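Jurnel Everyday Objects Project
Call for Participants – Naming and Sorting Sessions

Home > Take Part > Open Calls

Status: Open
Location: Jirnley Building, Room 4, 1032 Conceição Street, Brillthorpe
Payment: $35 per completed visit
Places available: 200
Time needed: One visit of up to two hours, including breaks
Sessions run: Through the end of August

Summary

We are looking for adults who speak English at home to visit our room in Brillthorpe and tell us what they call ordinary things. You will sit at a table, look at small groups of objects, say what each one is or what you would call it, and then decide where it should go. No special knowledge is needed. The work is easy to learn, but there is a fair amount of it, and you should be comfortable sitting and talking for most of the visit.

The results will be used to revise the Jurnel Household Word List, a free vocabulary resource for adult English classes. The current list was put together by its editors from older textbooks, and teachers have told us that some of the words in it are not the ones people use. A learner who has been taught "carbonated beverage container" needs to know that the person in the next room will say "can," "soda can," "pop can," "Coke" or just "drink." We want the new edition to show those choices, with the most common ones first.

What you will do

Each visit has three parts. You can take a break between parts or at any other time.

Part 1: Naming. Objects are set out on a white table, a few at a time. Most groups have between two and six things in them. You say what you would call each object if you were asking somebody in your own home to pass it to you. You can give more than one name. You can also say that you don't know, and that answer is recorded like any other. You may describe the thing instead, and many people do this with objects they have not seen before.

Part 2: Pointing out. A facilitator reads short requests, such as "the one at the back" or "the bumpy one," and you say which object you think is meant. Some of these requests fit more than one object. When that happens, tell us so and say what you would need to hear to be sure.

Part 3: Sorting and putting away. You are given a tray of objects and a set of labeled bins, and you put things where you think they belong. The bins are labeled with rooms of a house (kitchen, bathroom, bedroom, garage and so on), and there is one bin marked "trash or recycling" and one marked "not sure." There is no fixed answer. A drink can, for example, has gone to the kitchen with some people and to recycling with others, depending on whether they think of it as full or empty. Please sort as you would at home.

The objects

The collection currently holds 259 items. You will see only part of it during a visit. It includes packaged food and drink, dishes and utensils, tools, office supplies, toys, bathroom items, and a group we list as "hard to name." The last group is the smallest and takes up the most session time. It is made up of things that people recognize by shape or texture before they have a word for them, or that they know by a family word nobody outside the family would use.

Groups are mixed on purpose. A thing that almost everyone can name in one word is often put out with a thing that gets a different answer from each visitor. With the red Coca-Cola can the answers are short, and the main question for us is whether people use the brand name. The long ribbed piece, beige with purplish-brown bands, takes longer. Answers in the pilot sessions included "roll," "caterpillar," "a stack of cookies," "sliced loaf," "a root of some kind" and "the thing with the rings." All of those are useful to us, and we do not tell visitors what our own list calls it.
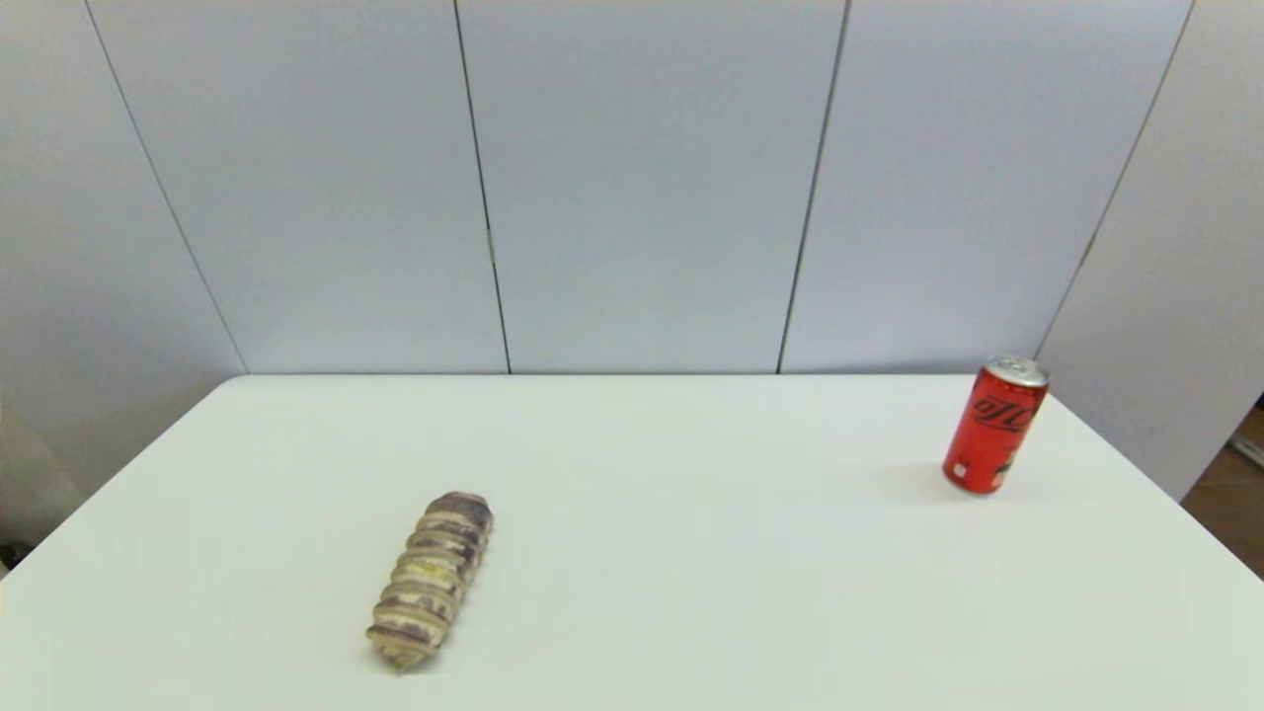

Who can take part

You can apply if all of the following are true:

– You are 18 or older.
– You speak English at home, either as your only language or as one of several.
– You can see well enough, with glasses or contacts if you wear them, to make out objects on a table in front of you.
– You can get to our room in Brillthorpe for one visit.
– You have not taken part in a Jurnel naming session before, including the pilot.

You do not need to have grown up in this area. We would like to hear from people who grew up elsewhere and moved here as adults, as the current list leans heavily on local words. We would also like more applicants over 60 and more people who do most of the cooking or cleaning where they live. Both groups were underrepresented in the pilot.

Teachers who use the Household Word List in class are asked not to apply for this call. A separate call for teachers will be posted when the draft of the new edition is ready.

The visit

Please arrive ten minutes before your time slot. Slots start at 9:30 a.m., 1:00 p.m. and 3:30 p.m. The front door of the Jirnley Building is on the Conceição Street side, and Room 4 is on the ground floor at the end of the hallway. If you come in through the parking lot, follow the signs for the elevators and go past them.

When you arrive, a facilitator will go over the consent form with you and answer questions. You will then fill in a one-page form about where you have lived and which languages you use. Naming usually takes the most time. Pointing out is short. Sorting takes as long as you like, within the two hours.

You will be asked to leave objects on the table where they are during the first two parts. In the third part you may pick up anything on your tray. A few of the objects are heavier than they look, and you can ask for help with those. Some of the trays include real food packaging, so please tell us about food allergies when you apply. You will not be asked to eat or drink anything used in the session. Water and coffee are available in the hallway, and you can bring your own snack for the breaks.

Payment

You will receive $35 at the end of your visit, in cash or as a prepaid card. Tell us which you prefer when you book. If you decide to stop partway through, you will still be paid in full – you do not have to give a reason. We cannot pay for travel, but parking behind the building is free for visitors.

If you arrive too late to complete the session, we will offer you another slot if one is open.

Your answers and your privacy

Sessions are recorded so that your answers can be typed up correctly. Recordings are kept under a number and stored apart from your contact details. Once the typed version has been checked, the sound recording is deleted. The published word list will show how often each name was given and in which age groups. It will not include anything that identifies you.

You can ask us to remove your answers at any time until the end of the month in which you visited. After that they will have been combined with the others and cannot be separated out.

Accessibility

Room 4 has step-free access from both entrances. The table height can be adjusted, and there is space for a wheelchair on the visitor side. If you use a hearing aid, let us know and we will book you into a slot when the room next door is not in use. You may bring a companion, who can wait in the hallway or sit behind you, but we ask companions not to suggest names during Part 1. Large-print forms are available on request.

How to apply

Fill in the short interest form on the Take Part page, or pick up a paper copy at the front desk of the Jirnley Building. Please include:

– Your name and a phone number or email address
– Your age group
– The languages you use at home
– The towns or states where you have lived for more than a year
– Time slots that suit you (morning, early afternoon, late afternoon)
– Any allergies or access needs

We reply to every application within two weeks. If all places in your age group are taken, we will offer to put you on the waiting list. Cancellations are common in August, and people on the list are often called with a day's notice, so please say on the form whether short notice works for you.

Related pages

About the Household Word List
Call for Teachers (opening later)
Directions and Parking
Frequently Asked Questions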